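# The February table, and a plea for your odds and ends

Hello again, everyone! I promised last time that I'd write up the swap table properly instead of burying it under the bus timetable, so that's what you're getting. Grab a coffee, it's a long one.

For anybody new to the Feston newsletter (we're up to 537 of you now, which still makes me a little giddy), the swap table is exactly what it sounds like. You bring small things you don't want, you put them out on the cloth, and you go home with small things somebody else didn't want. No money, no tickets, no furniture. The only rule Harpreet Grewal and I have ever stuck to is that it has to fit in a coat pocket or under one arm, and even that one gets bent. Last fall a man came in with a tuba case. No tuba. It was gone in ten minutes.

I do love the February one best. People have finally dealt with the holiday leftovers, and they've been stuck indoors long enough to open that drawer. You know the drawer. Mine had two dead watches, a bag of curtain hooks and a harmonica in it, and I'd have sworn I never owned a harmonica.

We set up with the teal cloth again, the thick one that feels like carpet, and I'm going to defend it one more time to those of you who wrote in asking for plain white. Things don't slide on it! We tried a shiny tablecloth once and every marble, pen and lip balm in the county ended up under the radiator. The teal also makes greens look wonderful, and as luck would have it we had a fair bit of green this time.

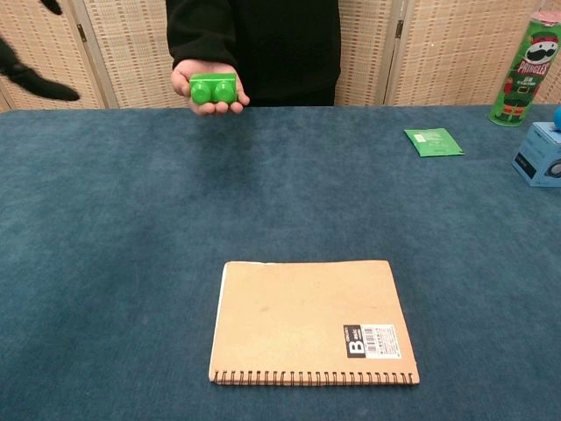 *Going, going: the bright green contact lens case, with the Pringles can waiting its turn.*

I have a soft spot for that lens case. I've worn contacts since high school and every case I've ever had was white with one blue cap, the most boring object in any bathroom. A green one, glossy all over, caps and everything? I'd have had it in my bag before the doors opened if Harpreet hadn't given me a look. (Organizers pick last. I wrote that rule and I regret it every single time.) If you take home a lens case from any swap, please stick to one that's new, and give it a good clean before you use it anyway. Same goes for toothbrush holders, water bottles and anything else that gets close to your face.

The Pringles can got a lot of attention too. I know some of you think food packaging is cheating, but a tall can with a lid is one of the handiest things in the house. I keep knitting needles in one and spaghetti in another, and Iolo Llewellyn keeps his paintbrushes in his with the bristles up and swears by it. He has also lost a sandwich in one, but that's a story for him to tell.

Then there was the notebook, spiral bound with a plain brown cover, and I can't be the only person who gets a little flutter from a closed notebook. I have a shelf of them at home. Do I need another? No. Did I hover? I did. Plain covers are the best kind for a swap, by the way. You can draw on them, stamp them, stick a label on and give them to a teacher. The ones with slogans tend to go home with whoever brought them.

A few bits of housekeeping while I've got you.

**Boxes.** If something has its original box, bring the box! We had a light blue cardboard one out on the table and it dressed up the whole right-hand end. People will pick up a thing in a box three times as often as the same thing loose.

**Packets and sachets.** Fine, as long as they're sealed and we can read what's in them. If the printing is too faint, write on it with a marker or tape a note to it. Squinting holds up the line.

**Batteries.** Take them out, please, and put them in the jar by the door. Rowlands will take the jar when it's full, and it's very nearly full.

**Bags.** We gave out 58 paper bags and ran dry before the end, so if you have a stash under the sink, bring a handful. I've asked for 100 next time.

And if you've got a good name for the table, we're still collecting those. Harpreet wants Zukarance, a word she made up on the drive over, and she won't tell me what it means. I'm holding out for something people can spell.

Doors at two, same as ever, and the kettle will be on by half past one if you'd like to help lay the cloth.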